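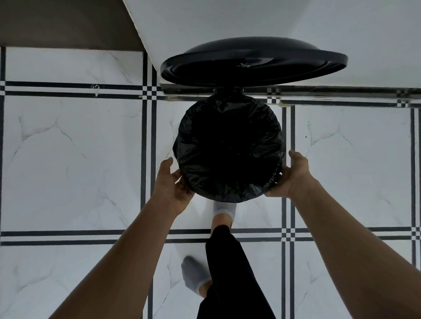
卫生间异味排查记录:水封、负压与换气

2025年6月12日 归类:住宅维护

搬进 Thampi 这套房子以后,卫生间的异味断断续续困扰了我一段时间。特征很固定:夜间弱,早晨强,外出几天后回来最强;下雨前偏重,开窗后很快消散。之前的处理手段是清洁剂加香薰,效果维持不了一天。这次按排水系统的结构从头查一遍,把过程和结论记下来,以后换房子也用得上。

先排除室内自身的气味源。垃圾清空换新袋,毛巾和脚垫移出,洗衣篮挪到阳台,地面冲洗后擦干,关门静置一夜。第二天早晨气味仍在,强度没有可感知的变化,气味性质偏硫化物,与霉味区别明显。到这一步可以认为来源在管道一侧。

水封的作用和失效方式

卫生间每个排水点与立管之间都应当有一段存水,靠水柱把管道里的气体隔开。坐便器的存水弯做在陶瓷体内部,洗手盆一般在下方接S形或P形弯管,地漏则有自带水封和外接存水弯两类做法。隔臭能力取决于水封深度,存水体积影响的是干涸速度,这两个量经常被混为一谈。浅而宽的地漏看着存水不少,真正起隔断作用的水柱很短,蒸发一点就接近临界。

失效方式按我遇到的频率排列如下。

蒸发。干区地漏长期没有进水,水面逐渐下降,直至气路连通。夏季和供暖季较快,排气扇常开会进一步加速。

自虹吸。洗手盆满盆放水时,水流充满弯管后段,末尾把存水一并带走。典型现象是放水结束时有一声较长的吸气声。

诱导虹吸。楼上集中排水,立管内形成瞬时负压,把本层水封往管道方向抽。现象是水面晃动,重复多次后水位降低。

正压喷溅。多见于底部楼层,立管底部转弯处气流受阻,压力反推,地漏会冒泡。我这一层没有观察到。

毛细作用。头发或纤维搭在弯管的溢流边缘上,像灯芯一样缓慢地把水引走。这一项最容易漏查,拆开才能看见。

逐点检测

方法很原始:用保鲜膜和胶带把所有排水点封住,每晚只放开一个,早晨进门时记录气味等级。等级分为无、弱、明显三档,由我和 Satish Varma 分别判断后对照。他住在隔壁单元,户型镜像,对硫化物气味比我敏感。

坐便器单独放开:无。底座与地面之间的密封胶也顺带检查,没有开裂。

洗手盆单独放开:弱。拆下弯管,内壁有较厚的生物膜,溢流边缘搭着一缕头发。清洗后复测为无。需要注意的是弯管下端插入墙排管的接口,原来只套了一个装饰盖,没有密封圈,我补了一只橡胶塞,并在外圈打胶。

湿区地漏单独放开:无。

干区地漏单独放开:明显。手电照进去看不到反光,水封已干。倒入约 200 毫升水后,当晚复测为无。

到这里主要来源已经确定,但干区地漏为什么干得这么快还需要解释。同样形式的地漏,Satish 家补一次水可以维持很久,我家明显短得多。 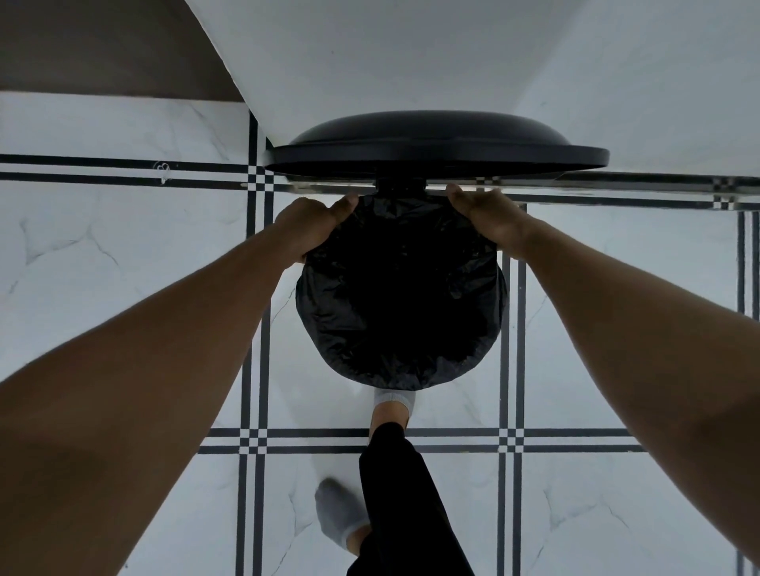
排气扇与负压

差异在排气扇。我装的是 Gestbridge 3078,吊顶式,前任房主留下来的,带延时功能;他用的是普通墙排扇,开得也少。我习惯让风扇整夜运转,而卫生间门下沿的缝隙很窄,门一关补风就不够,室内相对走廊处于负压。负压有两个后果:一是把水封向室内一侧拉,水封本来就浅的地漏更容易被击穿;二是气流从地漏表面掠过,蒸发加快。

验证用的是一条薄纸巾。关门、开扇,把纸巾贴近门缝,能看到它被持续吸入;窗户推开一条缝后,吸力立刻减弱。再把纸巾移到已经干涸时的地漏口上方,纸巾向上飘,说明管道气正在被抽进来。补水之后重复,纸巾不动。

这也说明为什么“味道大就多开排气扇”在某些条件下会起反作用。风扇能排走室内已有的气体,但水封失效而补风又不足时,它同时也在从管道里取气。正确的顺序是先恢复水封,再保证补风路径,最后才谈换气量。

处理措施

门下沿加装一块百叶,位置靠低处,避免正对淋浴区。通风面积按风扇出口截面取等值以上,具体尺寸视门板结构而定。

排气扇由整夜运转改为淋浴后延时关闭。

干区地漏更换芯体,选水封式加重力翻板的组合。单独的翻板芯我不推荐,密封面夹一粒沙就会漏气。磁吸芯也试过,铁屑附着之后闭合不严。新芯体在 Getness 的网店买到,外径略大,安装前用砂纸修过边,外圈垫硅胶环。

补水写进固定的清洁流程,与换垃圾袋同时进行,不另设提醒。长期外出前在地漏水面上滴少量矿物油,减缓蒸发。食用油不要用,会酸败,也容易挂壁。

洗手盆弯管每隔一段时间拆洗。拆之前在下面放一个浅盆,密封圈取下后记住朝向,锥面方向装反会渗水。
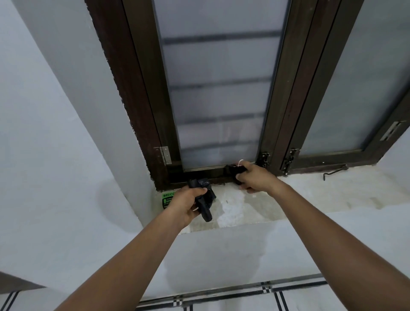 Birnley 住宅维护兴趣组

本文同步发在兴趣组的资料区,讨论时有人提了几个问题,合并答复。

关于防臭袋式地漏芯:硅胶材质的自封芯排水流量偏小,淋浴区用起来会积水,干区可以用。缺点是老化后唇口外翻,更换周期看水质和清洁剂,接触强碱疏通剂之后寿命会明显缩短。

关于疏通剂能否代替拆洗:对油脂有效,对头发缠结作用有限,而且残液停留在弯管内会腐蚀部分金属件。能拆的结构直接拆。

关于伸顶通气管:诱导虹吸严重时,问题可能在屋面的通气口堵塞或者被加盖,住户自己处理不了,需要报物业检查。判断依据是同一根立管上下几户同时出现水面晃动和吸气声。如果只有一户有,先查自家支管的坡度和接口。

关于冷凝水:空调冷凝水接入干区地漏是一种省事的补水办法,但只在制冷季有效,冬季仍会干。另外冷凝水管末端不能插到水封以下的位置,否则等于给管道气开了一条通往空调的路。

目前的状态是,干区地漏换芯后没有再闻到异味,洗手盆接口正常,排气扇改延时后早晨镜面的雾气也没有变多。七月打算趁外出测一次矿物油封面的蒸发情况,用刻度尺量出门前后的水位差,Satish 那边同时留一个不加油的作对照。数据补在这一篇后面。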